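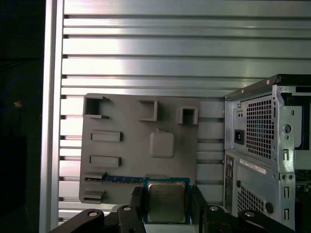 Posted in January by the Seltbridge desk | Filed under: Home office, Reviews

I've been putting off writing this one because I wanted to live with the thing through a whole heating season first. So, the Gositz under-desk footrest. The tilting one with the felt top, not the cheaper rocker they also sell (I tried that at a friend's place and it slid all over her floor, so skip it).

A little background. I'm short. Every desk I have ever owned was made for somebody with longer legs than mine, and for years my fix was a cardboard box of old tax papers shoved under there. It worked fine until the box gave out in the middle and I was basically resting my feet in a hole. I looked at lowering the desk, but it's a solid old thing with a drawer unit on each side and the legs don't come off. Lowering the chair puts my shoulders up by my ears. So, a footrest!

I paid full price for mine, and I bought it from the Burnis store downtown because I wanted to put my feet on it before handing over any money. They had it out on the floor next to the desk lamps. I sat there with my shoes off for way too long. The clerk was very nice about it.

Setup

There's hardly any. The top comes in one piece, the two side legs slide into slots underneath, and you tighten four knobs. I did it sitting on the floor with a mug of coffee next to me and the coffee was still hot when I finished. The instructions are all drawings, and the drawing for the left leg is the wrong way around, at least in my box. If your footrest leans backward like it's trying to get away from you, swap the legs.

The one thing I wish they'd included is a little wrench. The knobs are round and smooth, and if your hands are dry (mine are like paper all winter) you can't get that last quarter turn. I ended up using a rubber jar opener, which did the job, but still.

How it feels

Good! Really good, once I found my height. It has three settings and I'm on the highest one, naturally. The tilt is smooth and it stays where you leave it. I like to start the morning with it nearly flat and then tip it toward me later in the day when I've started slouching. By about the second week my lower back had quit complaining in the afternoons, and I hadn't changed anything else, same chair, same terrible habit of sitting on one foot during phone calls.

The felt is the part I was most worried about. I have a dog who sheds the way other dogs breathe, and I figured I'd be picking hair out of it forever. It does collect hair. But a damp rubber glove takes it right off, and the cover comes away with Velcro if you want to wash it. I've washed mine twice on cold and it went back on without shrinking. A tiny bit of pilling near the heel end. I can't see it unless I get down there and look, and I'm not going to do that very often.

In socks it's lovely. In shoes it's fine. Barefoot in July I'd guess it'll be a little scratchy and warm, so I may throw a dish towel over it, we'll see.

Space under the desk

Please measure before you order. The footrest is wider than it looks in the store photos, and if you're like me you've got a computer tower, a power strip, a wastebasket and a nest of cords all fighting for the same bit of floor. I had to move everything over to the right and buy a longer monitor cable. While I had the tower pulled out I vacuumed behind it for the first time since I moved in, and the less said about that the better.

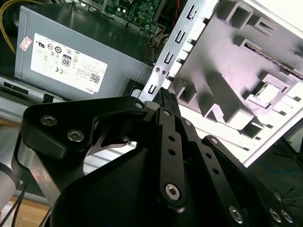
Inside a desktop case, with the Dell label on the power supply.

If your computer does live on the floor, leave a gap between it and the footrest. I had mine jammed right up against the side at first and every time I tilted, the edge would tap the case. Tap, tap, tap, all through a call. A hand's width of space fixed it.

Noise and wobble

No squeaks for the first month. Then it got a small click on the way down, always on the left. I took the knob off, rubbed a bit of candle wax on the bolt, put it back, and haven't heard it since. On carpet it doesn't budge. On bare wood it creeps forward if you push with your toes, so put a scrap of that grippy shelf liner under the legs. I used a leftover piece from the kitchen and you can't even see it.

How it compares

Before this I borrowed a Bajpai foam wedge for a couple of weeks. The Bajpai is softer and a lot cheaper, and if you only sit down to do the bills now and then, I'd say get that one and put the rest toward a nice lamp. It's light enough to hook with your toe and drag over. But foam holds your feet at one angle and that's that, and I'm a fidgeter. After an hour I wanted to move and there was nowhere to go. It also got warm. The Gositz has air underneath, so my feet never felt stuffy.

Things I'd change

Grippier knobs, or that wrench. A darker felt, too. It comes in oatmeal or light gray and both of those show every drop of coffee. And I'd love a fourth, slightly higher setting for the truly short among us. I've got a folded bath mat under mine on days when I wear thin slippers.

Would I buy it again?

Yes, and I kind of already did, I got a second one for my sister's sewing table. She runs her machine pedal with one foot and parks the other on the footrest. She says the pedal doesn't fit on top of it next to her foot, in case anybody was planning to try that.

If you've got one and you've found a way to stop the Velcro from grabbing your socks when the cover's off center, leave me a comment. I've lost two good pairs so far.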